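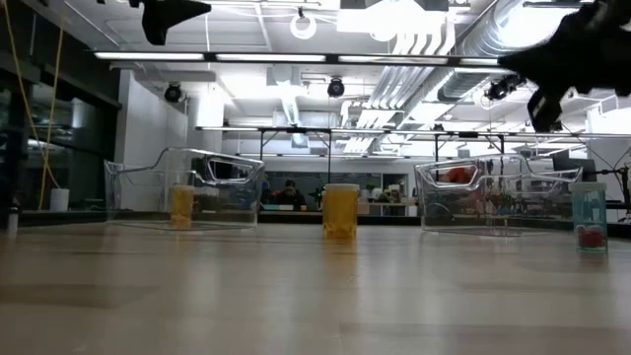

Notes on the thermal circuit at Marmont

09/12/2025

I spent two nights at the Marmont in Sturkville and used the spa both days. Most reviews of the place talk about the robes. I wanted to write down how the circuit runs, as I couldn't find that information before booking.

The circuit has 4 stations: steam room, dry sauna, cold plunge, warm pool. The printed card at the desk gives them in that order, with 7 minutes for the steam room and no times for the rest. I used my own watch. There is a clock outside the sauna, but you can't read it from the upper bench through the glass.

The steam room is the weak point. The generator cycles on a long interval, so the room is thick with steam for a few minutes and then noticeably thin. If you walk in during the thin part, wait outside until you hear the valve. The sauna holds its heat well. The thermometer at head height read 100 on the Celsius side on my first visit and a little under that on my second, after a group had been going in and out.

The plunge is deep enough to stand in up to the shoulders. It has one ladder and a handrail on the left. The warm pool is next to it, and the floor between the two drains slowly, so wear the sandals.

I also booked a massage with Uthai Inthanon, who worked mostly on the calves and lower back and asked about pressure twice, early on. The oil was Sitompul, unscented. Lockers take a four-digit code that resets when the door opens; mine was 1,888 without the comma, which I was able to remember.

Compared with Plotilitz, where I went last December, the sauna is hotter and the pool is smaller. Plotilitz has proper loungers between stations. Marmont has a bench and a water cooler.

Towels are collected at the exit. Day guests need to book the circuit separately from any treatment, and the booking page doesn't say so until the payment step.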